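Long fold

The long fold is a way of folding clothes, mostly trousers and heavier shirts, into a narrow rectangular bundle that can be picked up in one go and laid on a shelf or in a drawer. It is an old household habit, and most people who do it learned it at home.
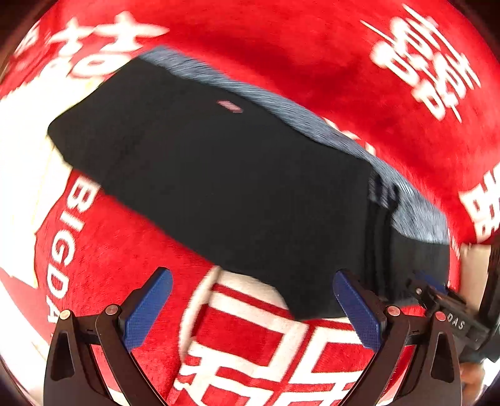 A black garment folded into a long bundle, over a red plush blanket.

Folding is usually done on a bed, where a thick blanket keeps the cloth from sliding about. In her household handbook, Krisztina Sárközi recommends smoothing the garment with the flat of the hand after every turn, and she is quite fond of leaving knits until last.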